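Let the Interns Do the Paperwork

I came home in April from a placement with a small health project in Pevmont, and I have been telling anyone who will listen that the best job I had there was the filing. I mean it! Everyone who signs up to help abroad pictures the clinic room. I did too, and then Gerrit Mokoena, who ran our office, handed me 700 patient cards and a laptop on my first morning.

Those cards taught me more than any lecture I've sat through. I learned which families walked in from Ulley for every visit and which came once and stopped. I found 37 mothers whose follow-up visits had never been scheduled (the old sheet had no column for it), and the local nurses took that list and started calling the same afternoon. 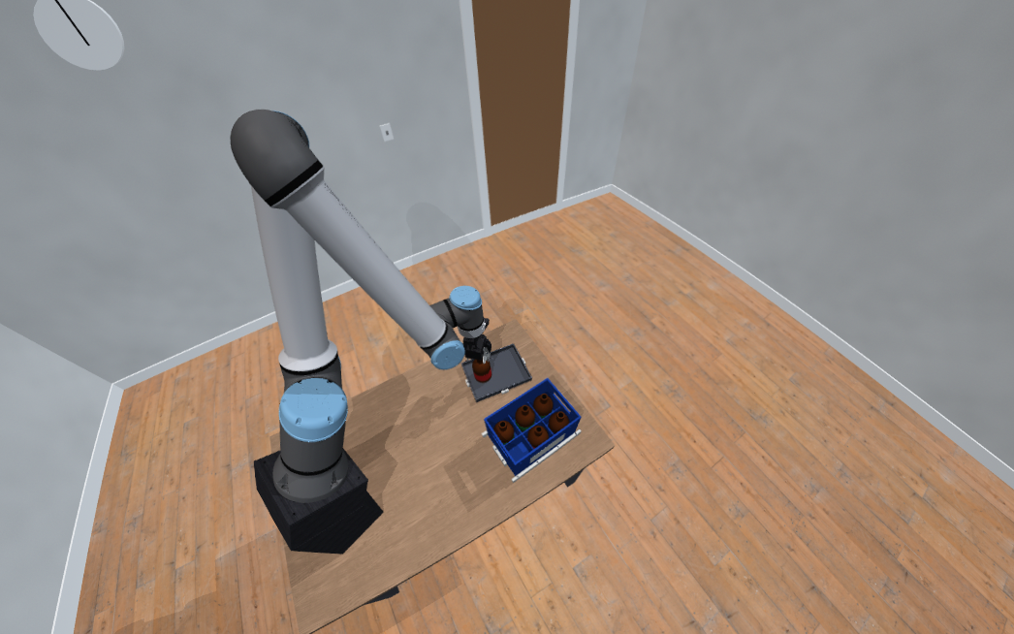

And that's the part I love. The nurses speak the language, they know who is related to whom, and they will still be there in ten years. A student on a short stay shouldn't be taking blood pressure while a trained local nurse sits typing. Swap the two chairs and everybody gets more done.

My friend Arturo Zanetti disagrees. He thinks students need patients in front of them or they'll lose interest, and I see his point, but I met plenty of patients over coffee in the waiting room, and I had time to listen to them. I'd go back tomorrow, cards and all.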